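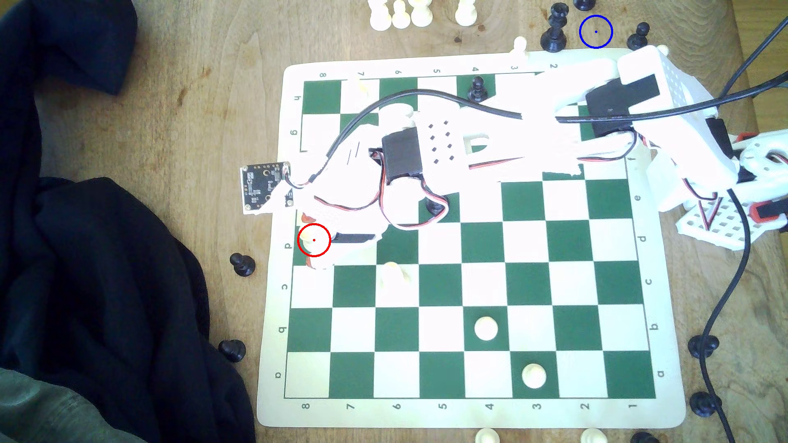

The green-and-white board, numbers along the top and bottom edges and letters down the sides.

August, Monday, late afternoon

OK, picking up where I left off on the staking contract for Cakico. Short version: the reward math is fixed on testnet, the season rollover isn't, and I've used up my whole day on a rounding error.

So the game pays out Cakico tokens per block to whoever has land staked, and the land has a level, and the level multiplies the share. Fine. But when a player upgraded a plot mid-season, the old code updated the multiplier first and settled the pending rewards second. Which means you could sit on a level 1 plot for the whole season, upgrade right at the end, and collect as if you'd been level 7 the entire time! Tainá Macedo spotted it on Friday's build with a test wallet and I didn't believe her until I ran it myself. She was right, sorry Tainá.

Fix was to call settle() at the top of upgrade(), before anything else gets touched. Ran it against the 452 wallets in the snapshot and the totals match the spreadsheet now, apart from a tiny bit of dust left in the pool (integer division, I'm leaving it there, we can sweep it at season end).

Gas went up a little on upgrades. Don't love it, but players don't upgrade that often and I'd take that over the alternative.

Rollover is still broken. If the season closes while somebody's withdrawal is in its 45 minute cooldown, the withdrawal points at the old pool and just reverts. Tokens aren't lost, they're sitting in the old contract, but the player sees a red error and will panic, and then they'll all be in the Brornton channel asking where their money went. Bhatt thinks we should drop the cooldown completely. I think we should keep it and let claims look up the pool by season ID (more storage, but it's one mapping). Going to try my version first thing.

Also, somebody at Cultamside changed the faucet so it only gives 2,000 test tokens per wallet. That's not enough to buy and upgrade a plot in one go, so half my scripts fell over this morning and I thought I'd broken the marketplace. Please tell me before changing that!!

To do:
season ID lookup in claim()
test upgrade and withdraw in the same block
ask Cultamside to put the faucet limit back up
write a proper error message for the cooldown revert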